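Sleep and worry: what we learned from our Ovgate winter groups

The second round of our sleep groups has finished, and we are so pleased with how it went that this month's main item is given over to it. We ran them in Ovgate and Gurkthorpe, with an evening group in Hebden for people who work days, and 42 of you stayed to the last session. Thank you! Quite a few have asked for a write-up, so this is it, minus the biscuits.

The sessions borrowed from the approach usually called CBT for insomnia. The idea that caught on fastest was a simple one: the harder you try to sleep, the more awake you get. Lots of people arrived with a long list of rules (no tea after noon, no screens, lavender on everything) and were checking themselves against it at two in the morning. We spent most of the first evening crossing things out.

Next came worry time. You pick a slot in the early evening, fifteen minutes or so, and sit down with paper and a pen. Write down whatever is going round your head, and next to each worry put the next small thing you could do about it, or "nothing tonight" if that's the truth. When the same worry turns up at bedtime you can tell it that it has had its turn. People laughed at this, then went home and tried it, and came back wanting to talk about nothing else. 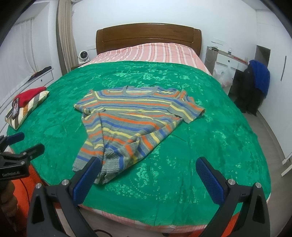 Winding down got an evening to itself, and we could have done with two. Sleep doesn't start when the light goes off, and a busy mind needs some warning that the day is closing. Choose two or three dull, pleasant jobs and do them in the same order every night. Laying out tomorrow's clothes is a good one — a stripy jumper spread flat on the blanket is one decision the morning won't ask of you, and smoothing out the sleeves gives your hands something slow to do. Then move it to a chair, wash your face, read a few pages of something you don't mind putting down.

We also talked about getting up when sleep won't come. If you've been lying there long enough to feel cross, go and sit somewhere dim and quiet until you feel drowsy. It sounds awful in January, so leave a dressing gown within reach. And do keep your getting-up time steady, even after a bad night. Several of you told us this was the hardest part and the bit you'd keep.

If poor sleep has gone on for months, or your mood is very low, please see your GP as well.

The next round starts in March. The Plutenitz worksheets we used now come as a 60-page booklet, free from the Ovgate desk. Bring a pen!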